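Progress report, chair task
To: Marlina Tjoa, Skatavmont
Date: Tuesday, August 26, 2025

Hi Marlina,

You asked for something less stiff than the January report, so I'm just going to write it the way I'd tell it to you over lunch. Short version: we have 466 usable demonstrations of the humanoid moving an office chair, the remote control setup finally behaves, and I'm behind on the thing I promised you about doors (more on that below, sorry!).

The big change since last time is how we drive the robot. In January we were still doing a lot of the teaching by hand, meaning one of us would take hold of the arms and walk them through the reach. That was fine for the arms, but pushing a chair is a whole-body job, and you can't guide two arms and a pair of legs and stay out of the way of the chair all at once. So we've moved nearly everything over to the Trelano rig. The operator wears the headset and holds the two controllers, and the robot copies the arms while the walking is steered with the thumbsticks. The first week on it was rough. My reaches were all too high and I kept asking the robot to grab air. I'm a lot better now, and our newest operator picked it up in two afternoons, which I take a little personally.

What we count as one demonstration: the robot starts standing near the chair, reaches for the backrest, gets a hold, rolls the chair to the mark, lets go and steps back. If the operator has to stop and start over, we throw it out. We used to keep those with a note attached, but the notes were a mess and no two people wrote them the same way.

The reach is still the part we spend the most time on. Chairs swivel! You touch the back even a bit off center and the whole thing turns away from you. So we've been collecting approaches with the chair turned at different angles, coming in with one arm leading and the hand open, palm up, over the top of the backrest.
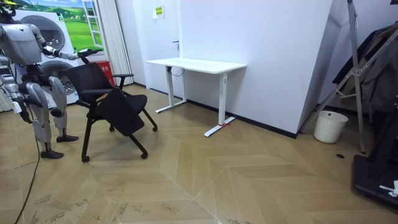

How long does it take to train a new operator?
Most people need two half-day sessions before their demonstrations are good enough to keep, and we check their first 10 by hand before anything goes into the set.

On to the training side. The Nambiar policy was trained on the first batch only, and it does the reach nicely when the chair faces more or less the way it did in the demos. Turn the chair far enough and it hesitates, then goes for where the backrest used to be. I think this is a data problem and the angled demos should fix it, but I don't want to promise that until the new run is finished. I've asked for time on the Bredden machines next week.

Problems, in no special order. The delay on the remote link creeps up during long sessions, so we now restart it between blocks and that has helped a lot. We lost one full day to a bad wrist calibration that I should have caught in the morning. And operators get tired faster than I planned for. I had everyone down for full afternoons and the last hour was mostly junk, so we're down to shorter blocks and the keep rate is better.

The door task hasn't started, apart from me trying the handle motion a few times after hours. I'd like to push it back 6 weeks and finish chairs properly first. If that causes trouble on your end, call me and we'll work something out.

Money is fine, we're a hair under plan. The one thing I'd ask for is a second set of controllers, so one person can warm up while the other is driving. I'll send the quote separately, along with the session log.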